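I have now read 69 pages of gripper marketing and I trust maybe 7 of them. The Kostier brochure promises "human-like dexterity" on page one and then shows a hand closing on a foam cube. Fine. I can pick up a foam cube with barbecue tongs.

So the rule for this comparison is that nobody's demo objects get used. Thin, slippery, cheap kitchen stuff only, on brown paper with a blue tape grid, so that "it missed by a bit" turns into something you can point at.

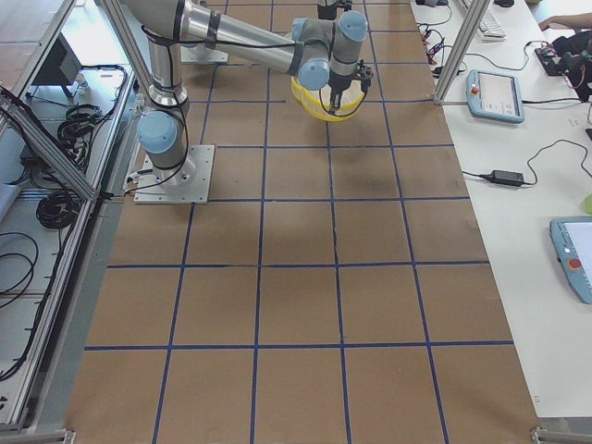 **Zainab Olatunji**
10/17/22

Bowls first. A translucent plastic bowl is a rotten thing to give a two-finger gripper. The rim is thin, the wall flexes, and depth cameras tend to see straight through it. The narrow jaws will hold one, but look at the tilt. With nothing in the bowl, who cares. Put soup in it and I care a lot. Lamont's spec sheet gives a grip force of 80 newtons, a number I find close to useless here. Squeezing harder doesn't level a bowl that's pinched at one spot.

My other complaint is cables. Every vendor photo has a bare, gleaming arm. Mine has zip ties along the link and a loop hanging off the gripper, and I spend more of my day thinking about that loop than about finger geometry. Bistar claims their internal routing fixes this. They've been claiming it since February, and I still can't order the part (model 1911, if anybody has one in hand, please write to me).

Then the lattice grippers, which I wanted to dislike. The perforated bodies look like a styling decision, and Gedow's line about "optimized mass" made my eyes roll. I don't have a clean weight comparison yet, so I'm leaving that claim alone. What I can judge is the approach: how much room the open fingers need around an object before they hit its neighbor. Steamer baskets are good for this. They're round and shallow, and they leave you to choose between pinching the rim and trying to span the whole thing.

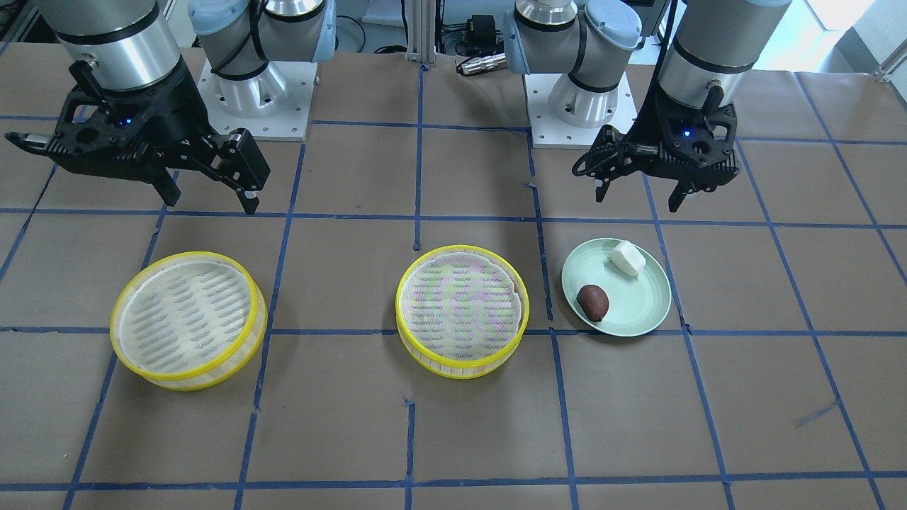 *Fingers open over the grid, with two steamer baskets and the green plate.*

I'd pinch the rim. The controller's default grasp planner prefers the middle of anything round, and I haven't found the setting that talks it out of this. The support forum says to retune the approach vector, which is what the support forum says about everything.

No winner yet. I'm repeating the bowl runs with softer fingertip pads before I put any scores up.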